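Home | Modules | Project Reports | Staff | Library | Contact

Do "Water-Resistant" Labels on Mid-Range Phones Mean Anything to Buyers?

Project report by Najwa Ghanem
Supervisor: Lâm Triệu
Submitted 2019-10-02

1. Why I chose this

Every phone shop in Bronddale has a poster of a handset under a tap. The small print on the same poster usually says that liquid damage is not covered by the warranty. I wanted to know whether buyers notice the gap, and whether the makers have any interest in them noticing. I started out doubtful and I am still doubtful.

2. What the makers say

I read the warranty booklets for two brands sold locally, Hutex and Shabalala. Both print a rating on the box. Both then say the rating was reached in fresh water, in a laboratory, on a new phone, and that resistance may go down with wear. Neither says how quickly. Hutex uses the word "splash" on its website and "immersion" in its adverts, and those are different claims.
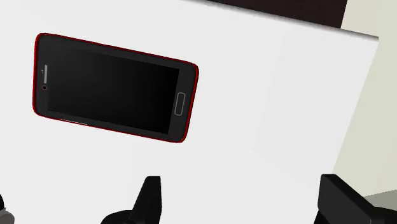 Fig. 1. A smartphone with a red rim, display off.

The openings are the usual worry with any phone: the earpiece, the charging port, the card tray. A seal around a tray that gets pulled out every few months is bound to age. I could find no published figures for this from either company.

3. The survey

I handed out forms at the Gevivdale shopping centre in March and got 254 back. Of those, 200 people said water resistance had affected their choice of phone - a high share, although I suspect the question led them a bit. Only 2 could say what their warranty covered. I also read 1,176 customer reviews online. Plenty praised the feature, but hardly any came from someone who had put it to use. I do not think praise of that sort tells us much.

4. Testing claims

Both brands mention "rigorous testing" without saying what was done or to how many phones. Machine testing sounds convincing, but a machine repeats whatever it is told to repeat.
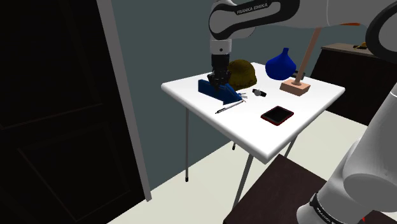 Fig. 2. Franka Emika arm with its gripper lowered to a blue holder.

A pocket full of sand or a drop on to a wet pavement is harder to repeat, and I saw no sign that either maker had tried. Lâm Triệu pointed out that missing evidence may only mean unpublished evidence. I accept that, but a buyer has no way of telling the two apart.
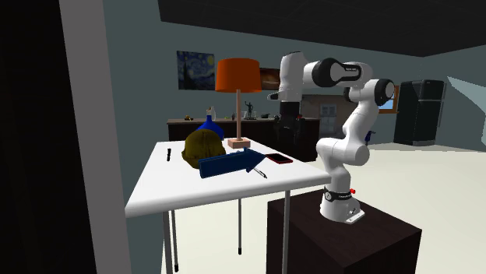 My own survey has weak points too. It was done in one place, and people filling in a form with shopping bags in their hands do not think very long about warranties. If I did it again I would ask about repairs first and adverts afterwards.

5. Recommendations

The rating should be printed next to the warranty terms, in the same size of type. Shops should stop using the tap poster unless they are willing to replace a phone that has been under one. I wrote to both companies asking about ageing seals. Shabalala sent me a link to its adverts, and Hutex had not replied when I handed this in.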